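Gemma Rinaldi
6 March 2022

Everyone keeps telling me to buy the 50-pack of velvet hangers. "It'll change your closet." Will it? I have questions. A thread about the humble blue wire hanger and why I'm not throwing mine out yet.

1/
The pitch from Wornow goes like this: wire hangers ruin clothes, slim velvet ones save space, here's a bundle. I own a ruler. Velvet is thicker than wire. So where is the space coming from?

2/
I'll grant them the bare metal ones from the cleaners. Those rust, and I've lost a white blouse to one. The plastic-coated kind is a different animal and gets lumped in with them every single time.
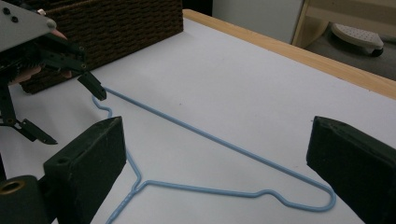 Light blue, coated, flat on the table. The accused.

3/
Look at how little there is to it. One long bottom bar, two shoulders, a twist, a hook. People say "flimsy" like that settles it. Flimsy for a winter coat, sure. I'm hanging T-shirts.

4/
Claim two: wire leaves bumps in the shoulders. OK, this one has something to it. Knits will do it on anything narrow. But the answer to that is to fold your sweaters, and folding is free.

5/
Claim three, from the Notinel newsletter: "wire hangers lose their shape within a season." Which season? Whose closet? They never say. Mine have been through two apartments.

6/
The part I check is the neck. If the twist is tight, the hook doesn't swivel and the shirts all face the same way. If the twist is coming apart, toss it. Takes a second per hanger and I've never seen it on one of those "declutter your closet" lists.
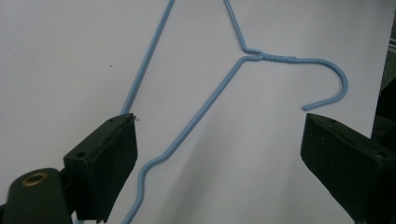 Then run a finger down each arm. A little kink I can live with. A split in the coating, no, that's where you get the rust everyone is so worried about.

7/
Someone is going to ask about the little notches near the ends. They're for straps, supposedly. I have never had a strap stay in one. Points to velvet there, and I hope they enjoy it.

8/
Storage. Dokwood sells a "hanger caddy" for empties. It's a box. It's a box with a handle hole and a very nice photo of a box. I looked at the price and closed the tab.

9/
A plain rectangular basket does the same job. Mine is dark brown, woven, nothing clever about it. Yes, the hangers stick out over the rim. They're hangers. I don't need them to vanish, I need them off the bed.

How I load it, if you care:

– hooks all at the same end, or you'll be untangling them until April

– long bars lying across the basket, whatever doesn't fit can hang over the side

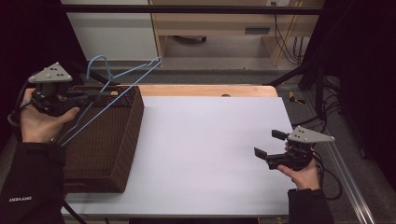

– stop before it's packed solid, you want to be able to pull one out without getting six

10/
My cousin swears by the Urrutia method, where you turn every hook backward and after a year get rid of what you haven't worn. I tried it. I learned that I own a lot of funeral clothes and I'm keeping them.

11/
Back to the space thing, because it bugs me. If you swap fat plastic tubes for velvet, you'll gain room. Of course you will. If you swap wire for velvet, you paid to lose some. The before photo always has the fat tubes in it. Funny, that.

12/
Sorting takes a flat surface and some decent light. Lay each one down and see if it sits flat. If one shoulder lifts way up, bend it back by hand. You won't get it perfect and your shirt will not know. 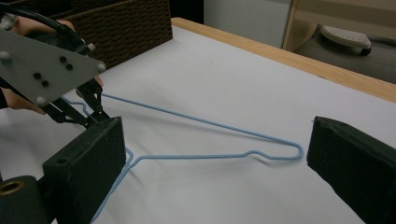 I do this when I switch over the season's clothes, with the radio on, and it's the least annoying part of the whole job. The annoying part is the socks, and I notice there's no bundle deal for fixing that.

13/
Where I come down: slippery dresses and wide necklines, OK, buy a few velvet ones. A few. Coats get something thick and solid. Everything else can stay on wire until somebody shows me an actual comparison from a person who isn't selling hangers.

14/
Replies already at 12 and three of them are discount codes. I'm muting this and going to fold sweaters.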